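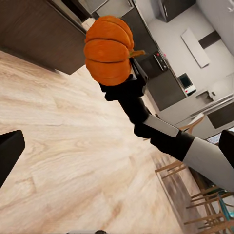
Sugaring is a method of hair removal that uses a thick paste made from sugar, water and lemon juice. It is offered in beauty salons and is also done at home. The method has long been practiced in the Middle East and North Africa, and it is known in Arabic as halawa.

Preparation

The three ingredients are heated together until the mixture turns amber, then cooled to a temperature the skin can tolerate. Longer cooking gives a firmer paste. Soft pastes are spread with a spatula and lifted with cloth strips, while firm pastes are worked by hand. Because the paste dissolves in water, residue can be rinsed off without oil.

Technique

In the hand method, the paste is pressed onto the skin against the direction of hair growth and flicked off in the direction of growth. This differs from strip waxing, where the wax usually goes on with the growth and is pulled against it. Hair should be 5 millimeters long or a little more. Shorter hair may not be gripped, and very long hair is usually trimmed first.

Aftercare

Redness is common and tends to fade within a day or two. Salons advise clients to avoid hot baths, saunas and tight clothing for the first day. Ingrown hairs can occur, as with any method that pulls hair from the root. Sugaring is not recommended on sunburned or broken skin, or for people using retinoid creams on the area.

Commercial products

Ready-made pastes are sold in tubs graded by firmness. Urkus, a salon supplier based in Grevirville, sells a soft, a medium and a firm grade, the largest tub holding 875 grams. Its founder, Halyna Semeniuk, trained as a beautician and first made the paste for her own clients. The Dasum line, sold mainly for home use, comes with washable cotton strips – the paste itself is of the soft type.

See also

Threading
Waxing
Epilator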